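3.2 Drinking vessels on shared surfaces

Bottles, cups and jars were the items most often left out in the bedrooms we studied. The Drindham survey covered 44 rooms used for both sleeping and daytime work, and in more than 19 of them at least one vessel stood on a table that had no other fixed use. Residents seldom treated these tables as storage. They put a bottle down on the way to the desk or the bed and picked it up again later, or did not.

We recorded each vessel by type (insulated bottle, insulated cup, open jar, other) and by position (upright or lying). Lids were noted separately. A vessel lying on its side was coded as "at rest" only if it was on a level surface. Figure 3 gives a case with mixed types on a round table close to a bed.

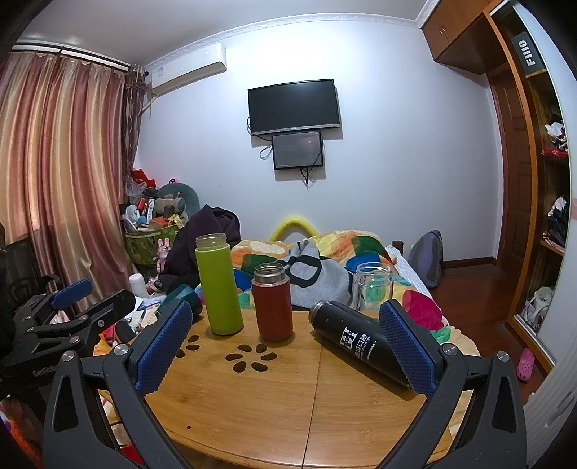
Figure 3. Round bamboo table with a black insulated bottle on its side, a lime-green bottle, a dark red insulated cup and a glass jar without a lid.

Why were vessels counted apart from other tableware? Plates and bowls went back to the kitchen after a meal in most homes, while bottles and cups stayed in the room through the day and often overnight.

Round tables raised a small coding problem. The Samell scheme divides a tabletop into a front edge, a back edge and a center, which assumes four sides. For round tops we took the side nearest the bed as the back and kept the other rules unchanged. Cutouts and seams in the surface were entered under "uneven top" if a standard cup base could not sit flat across them.

Desks were coded under the same rules, but their contents are reported in Section 3.4 together with papers and pens.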